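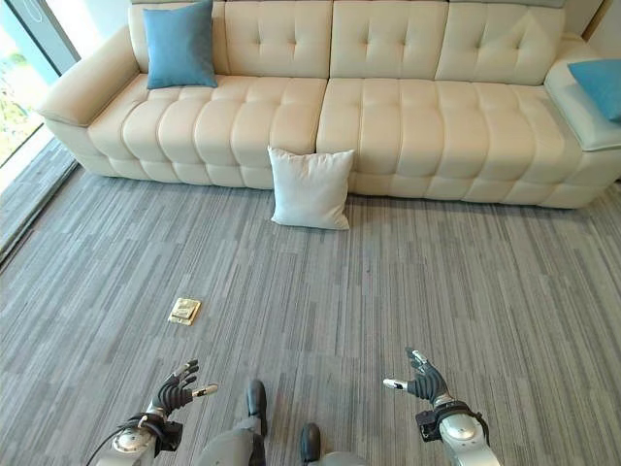
# Preguntas frecuentes: retirada y custodia de vehículos tras una intervención policial

Última revisión: 14/5/24

Respuestas de carácter general sobre el depósito municipal de Prosdale y sus instalaciones auxiliares de la calle Varghese. No sustituyen al texto de la ordenanza ni a las resoluciones notificadas en cada expediente.

## Localización del vehículo

**¿Cómo sé si mi vehículo está en el depósito?**

La consulta se realiza por matrícula o número de bastidor en el registro Clelent, accesible desde la sede electrónica y desde el mostrador. La anotación de entrada puede tardar hasta dos horas desde el enganche de la grúa. Si transcurrido ese plazo no figura ningún registro, debe considerarse la posibilidad de sustracción y presentarse denuncia.

**El registro indica «Haromine». ¿Qué significa?**

Haromine es el recinto exterior donde se custodian los vehículos con daños estructurales, los de más de 2000 kg y los sujetos a orden judicial. El pago y la documentación se tramitan igualmente en la calle Varghese; la entrega material se hace en Haromine, con cita.

## Tipos de retención

**¿Qué diferencia hay entre retirada administrativa e intervención judicial?**

La retirada administrativa responde a una infracción de tráfico o a una obstrucción de la vía. La levanta el propio depósito una vez abonadas las tasas. La intervención judicial se acuerda cuando el vehículo es prueba o instrumento de un presunto delito, y solo puede levantarla el juzgado que conoce del asunto. El depósito no tiene facultad para adelantar la entrega ni para informar sobre el estado de las diligencias.

**Mi vehículo estuvo implicado en un atropello. ¿Puedo recuperarlo?**

Depende de que haya concluido la inspección técnica ordenada en el atestado. El código «IT» en Clelent indica que sigue pendiente. Cuando el código cambia a «LB», el titular dispone de 12 días naturales para retirarlo sin recargo de estancia.

**Conducía otra persona. ¿Quién responde de las tasas?**

El titular registral, salvo en caso de sustracción denunciada con anterioridad a la retirada. La reclamación posterior contra el conductor es una cuestión civil ajena al depósito.

## Tasas

**¿Cuánto cuesta la retirada?**

| Concepto | Importe |
|---|---|
| Enganche y traslado, turismo | 154 € |
| Estancia, por día o fracción | 26 € |
| Intervención judicial sin condena del titular | Exento |

La estancia se devenga a partir del día siguiente al de entrada, excepto en los vehículos con código «LB», a los que se aplica el plazo indicado en el apartado anterior.

**¿Qué medios de pago se admiten?**

Tarjeta y transferencia. La transferencia no se considera efectuada hasta que conste en la cuenta de recaudación. No se admite efectivo en Haromine.

**¿Pagar implica aceptar la sanción?**

No. La tasa retribuye el servicio de grúa y custodia. La multa sigue su propio procedimiento y puede recurrirse aunque el vehículo ya se haya retirado.

## Documentación y efectos personales

**¿Qué debo presentar?**

- Documento de identidad en vigor.
- Permiso de circulación o duplicado.
- Justificante del seguro obligatorio, si el vehículo va a salir circulando.
- Autorización firmada por el titular y copia de su documento, si acude otra persona.
- Auto o providencia de levantamiento, en las intervenciones judiciales.

**¿Puedo sacar objetos del interior antes de la entrega?**

En las retiradas administrativas sí, en presencia de personal del depósito y con firma del acta de extracción. Quedan excluidos los elementos fijados al vehículo. En las intervenciones judiciales se requiere autorización escrita del juzgado, incluso para medicación o sillas infantiles.

**He detectado daños. ¿Cómo reclamo?**

Deben hacerse constar en el acta de salida antes de abandonar el recinto. El acta se coteja con las fotografías de entrada, que se conservan en el expediente. Las reclamaciones sin anotación en el acta se tramitan, pero corresponde al interesado acreditar el origen del daño.

## Vehículos no reclamados

**¿Qué ocurre si no lo retiro?**

Pasados dos meses desde la entrada se requiere al titular por correo certificado. Si no contesta en un mes, el vehículo se declara residuo sólido y se envía a un centro autorizado. Los lotes con valor de venta salen a subasta en octubre.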